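# The long life of the linen cupboard

When Morfudd Hughes cleared her mother's house in January, the linen cupboard took longer than the kitchen. It stood at the top of the stairs, above the hot water tank, and it held 44 pillowcases. Her mother had lived alone for the last nine years and slept on one pillow.

"Half of them had never been out of the packet," she says. "The others were worn so thin you could read through them. She used the thin ones."

Most families have a version of this cupboard. For much of the last century it was the one part of a house that was planned years ahead. Girls were given sheets at fourteen or fifteen, to be put away until they married. Towels came as wedding presents and were sorted into everyday and best, and the best ones often stayed best until somebody died. Then they moved, still folded, to the cupboard of a daughter or a niece.

Hughes kept six of the pillowcases and a pile of tea towels. The rest went to Aled Humphreys, who runs a shop called Cadwaladr from the ground floor of a former chapel vestry. He has sold second-hand household textiles for 29 years and buys a good deal of his stock from house clearances. Very little of it is valuable. A plain cotton sheet in sound condition sells for the price of a sandwich, and a linen one for four or five times that.

He sorts by hand at a long counter near the window. Linen feels cool and has slight lumps in the thread. Cotton is more even. Polyester blends, which arrived in quantity in the 1960s, have a slipperiness he can pick out with his eyes shut, and he puts them in a separate bin for people who make dust sheets. They wear well, he admits, and they dry in no time. He just doesn't like sleeping in them.

The first thing he looks at is the fold. Cloth that has been kept in the same folds for decades gets weak along the creases, and a sheet that looks perfect on the shelf can split when it is shaken out. He has had it happen in front of customers. His advice to anyone with inherited linen is to take everything out twice a year and fold it a different way, in thirds if it was in quarters. It takes an afternoon.
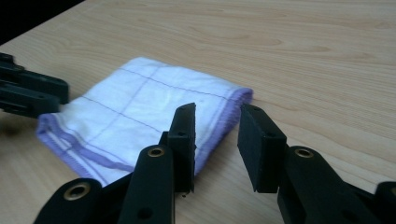 The second thing is starch. People who starched their linen before storing it meant well, but starch attracts silverfish, and it goes yellow. Humphreys washes anything starched before it goes on sale. For yellow marks he uses a long soak in warm water with an oxygen bleach, overnight if need be, and then a line outdoors. He won't use chlorine bleach on old cloth. Iron marks he leaves alone.

Initials are a subject of their own. Older sheets often have two letters and a number stitched in one corner in red thread. The number was for the laundry and for rotation: number one went on the bed, came off, and went to the bottom of the pile, so that the whole set wore at the same rate. In big houses the numbers ran high. The most complete set Humphreys has handled came from a place called Hestwood, a country house that became a school and later a nursing home, where the sheets had been marked in sequence up to 500. He was offered the lot and took a van load. Some had been turned sides to middle, which means they had been cut down the centre where they were thinnest and rejoined with the strong outer edges together. It left a seam down the bed that several of his older customers remember lying on.

That sort of mending has mostly gone. A sheet now costs less than the time it would take to turn it. The repair class that meets above the library in Osley does teach it, but the tutor says that people who come along want to learn to patch jeans and darn jumpers. In two winters she has had one person bring in a sheet.

Tea towels are the exception to nearly everything. They are cheap, they get hard use and they last. A cotton tea towel will stand hundreds of hot washes, and it gets better at drying plates as the finish comes out of the cloth. New ones tend to push the water about, and washing them a few times before use helps. Fabric softener should be kept away from them, as it coats the fibres and stops them taking up water. When they finally go into holes they become floor cloths, then rags for the shed.

Hughes has followed most of this advice. Her own linen lives in a pine chest on the landing at Nisberg, the cottage she shares with her husband, and she has lined it with acid-free paper. She has thrown out the lavender bags, which had left oily spots on one of the sheets. The six pillowcases are in use, two at a time.

She has also opened one of the packets. The cardboard inside had left a brown square on the cotton, and it took three soaks to shift it.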